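In praise of the long way round

My bus home stops at the top of our road, four minutes from my front door if I walk straight down the hill. I very rarely do. I get off one stop early, outside what used to be the Festinwood furniture showroom and is now flats, and I go round by the allotments and the back of the primary school, and it takes me 26 minutes if I don't meet anybody. I've been doing this since September, when the weather was still kind, and I'm rather surprised to find myself still doing it in February with my collar up and my good gloves in the wash.

I want to say a word for it, because I think we have become a bit too fond of getting there. I include myself. I was brought up in a family that discussed routes the way other families discuss football. My uncle could not arrive at a christening without telling everyone which roundabout he had avoided, and my mother would stand in the hall with her coat still buttoned, wanting to know whether we'd come by the ring road. Shaving a bit off a journey was considered an achievement and possibly a sign of good character. So it doesn't come naturally to me to waste time on purpose, and for the first week or so I did feel faintly guilty, as if somebody were at home tapping a watch.

The council is going the same way as my uncle. There was a leaflet through our door before Christmas about the new Flokimo crossings, which are timed to hurry people across in batches, and about closing the path behind the allotments because it is "under-used and duplicates an existing direct route". They had put a counter on it, apparently, and got 2,261 people over the month. I read that number several times. It seemed to me a lovely lot of people. That's 2,261 times somebody could have gone straight down the hill and chose the muddy way, past the sheds, and I can't think of a better argument for keeping a path than that.

What do you get for your trouble? Well, smells, to begin with. Coutinho's bakery does its second bake late in the afternoon and the back door is nearly always propped open, and you don't get any of that from the main road, where it's all exhaust and chips (I have nothing against chips). You get the season properly as well. From the bus it is either light or dark. On foot, going slowly, I knew the snowdrops were coming a good while before they came, and I could have told you which of the allotment holders had given up on their sprouts and which were hanging on out of stubbornness.

You get people, too, though in small amounts, which suits me. I have never been one for clubs. But there's a man with an elderly spaniel who has gone from ignoring me to nodding to telling me all about his boiler, and that took us the whole of the autumn, and I think it was about the right speed. If we'd been put next to each other at a dinner we would have had the boiler over with in five minutes and never spoken again.

I do know that this is a luxury. I lived for years with small children and a job on the far side of town, and if anybody had suggested to me then that I might like to go home the pretty way I would have been quite short with them. When you have shopping in both hands and somebody crying about a lost mitten, the direct route is a blessing and I wouldn't take it from anyone. There are people with bad hips and people on night shifts, and people who simply don't feel safe on a path with no lamps, and the council might think about the lamps before it thinks about the gates.

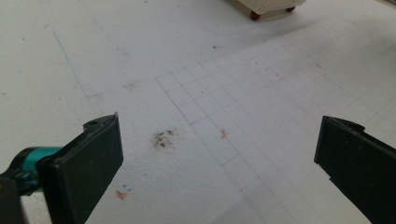

Still, I suspect a good many of us go the short way out of nothing more than habit, and then get in and sit down and look at our phones for 37 minutes, so I'm not certain what we were saving it for. I've done it often enough. I have rushed home through the rain, missing everything, in order to be nicely on time for doing nothing in particular on the sofa — and the doing nothing was not even restful, because I was still going at bus speed inside.

My neighbour across the way uses an app called Jonine that works out the quickest way to anywhere and gives her a little green leaf when she beats her own time. She's very happy with it and has a whole hedge of leaves by now. I told her about the allotment path and she looked it up there and then, on the step, and it wouldn't offer it to her at all. She had to drag the line across with her finger. She came with me last week, in unsuitable shoes, and we bought a seeded loaf at the bakery and ate the end of it walking, and she has asked if I'm going again on Friday.

The comments on the path have to be in by the end of the month. I've sent mine.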